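Teaching by demonstration (robotics)

From the Rurkari open encyclopedia of machines and work

Teaching by demonstration is a way to give a robot a new task by showing the task to it. A person carries out the movements, either by guiding the arms of the robot with the hands or by steering the robot from a distance, and the robot stores what happened. From many such stored attempts a computer program is prepared, which then tries to do the same task without the person. The method is also called learning from demonstration, programming by demonstration or, in older texts, teach-in. The last name is used mainly for factory arms and has a narrower meaning.

Background

In factories, the first arms were taught point by point. The worker moved the arm to a position, pressed a button, moved it to the next position, and so on. Afterwards the arm repeated the same points in the same order. This works well when each part lies always at the same place. It works badly with soft things such as cloth, which takes a different shape each time it is touched, and in homes, where things are moved all day.

For this reason the newer form of the method does not store only points. It stores the whole movement together with the camera pictures, so that the program can connect what is seen with what is done.

Two ways of showing

1. Showing by hand. The person takes hold of the arm and leads it through the movement. The motors are set so that they give way easily. The person feels the weight of the arm and the contact with the object directly. It is simple to learn, but the person stands close to the robot and may come into the view of its cameras. To lead two arms at the same moment is tiring, and to lead also the fingers is hardly possible.
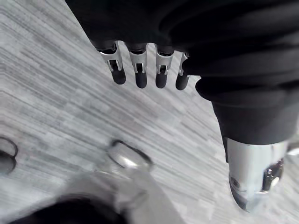
2. Showing by remote control. The person stands or sits apart from the robot and moves some kind of controller. This can be a pair of gloves, two handles, or a small copy of the robot's arms. The robot follows. The person sees the work directly or through the robot's cameras. This way is preferred for robots with hands of several fingers, as the fingers of the person can be matched to the fingers of the machine.

There are also mixed forms. In the Sulon method, used at the workshop in Bostirley, the large movements of the arm are made by remote control and the small corrections at the wrist are made by hand after a pause.

Cameras

A usual arrangement has one camera at the head and one small camera at each wrist. The head camera gives a wide view, in which the distance between the hands and the object can be judged. The wrist cameras move together with the hands and are nearer to the fingertips. They are useful in the last few centimetres before a grasp, when the head camera often sees only the back of the hand. For a part of the time the wrist cameras look at nothing but floor or at the other hand. Such pictures are normally kept, because the program must also learn from the moments between two grasps.

Example of a task: the towel

Household tasks with cloth are popular in teaching, and the towel on a wall bar is one of the most common. The place of work is a room or a part of a room with a bar on the wall, often with a washbasin near it. The task can be to hang the towel, to take it off, or to pull it straight. In all three cases the finger and thumb must close on a thin edge, and the arm must then move without tearing the cloth from the bar too early. Often one hand holds the cloth while the other stays open and waits for its turn.
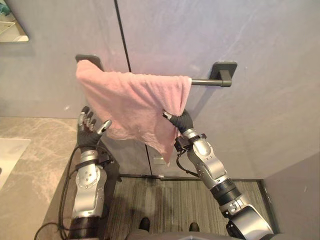

Why is a towel harder for a robot than a cup?
A cup keeps its form when it is gripped, so the robot needs to find it only once. A towel folds, slides and hangs differently after each touch. The robot has to look again all the time, and the demonstrations must show many different shapes of the same cloth.

Number and quality of demonstrations

There is no fixed rule for how many demonstrations are enough. At Bostirley the towel task was taught with 800 demonstrations, made by 18 operators over the months from June to October. Of these, 196 were put aside, mostly for the reason that the operator had stopped for long in the middle of the movement. A pause of this kind looks small to a person, but a program can learn it and then stand still at the same point.

The following points are usually mentioned in guides for operators:

Move at an even speed, somewhat slower than in daily life.
Begin from different positions of the arms.
When a grasp fails, open the hand fully and try again. Do not hide the mistake.
Keep the fingers that are not needed in a relaxed position.
Finish each demonstration with both hands free of the object.

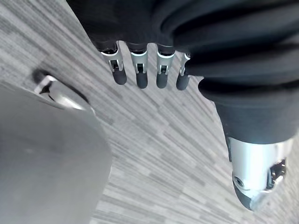
On the third point the opinions differ. Some teachers want only clean demonstrations without any failed grasp. Others say that a program which has never seen a failure does not know how to come out of one. The Szekeres guide takes a middle position and asks for 8 demonstrations with a correction in every group recorded by one operator.

Training of the operators

A new operator needs first to get used to the delay between the own movement and the movement of the robot. Even a short delay leads beginners to push too far and then to come back, which gives a shaking movement. The usual exercise is to open and close the hands in free air, then to touch a wall lightly with one fingertip, and only later to grip something. Depth is the second difficulty. Persons who work through the cameras often stop before the object or go past it, and they learn with time to use the shadow of the hand as a help.

Between two demonstrations the robot is brought back to a resting position with the arms low and the hands open. The room is put in order by a second person, who changes the place of the cloth a little each time. This change must not be forgotten, or the program will learn one single position of the towel.
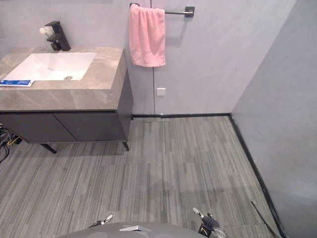 The resting position itself should not be exactly the same each time either. If the arms always start from one place, the program may fail when they start a hand's width away from it. Many groups therefore let the operator choose the start freely inside a marked area.

Limits

Teaching by demonstration takes many hours of human work. The result depends on the habits of the operators, and a left-handed person may produce quite other movements than a right-handed one. What was learned in one room does not always work in the next, where the light, the height of the bar or the colour of the wall is different. The program also cannot easily become better than the people who showed the task, unless it is allowed to practise alone afterwards.

See also

Remote control of machines
Robot hand
Handling of cloth by machines
Teach-in (factory arms)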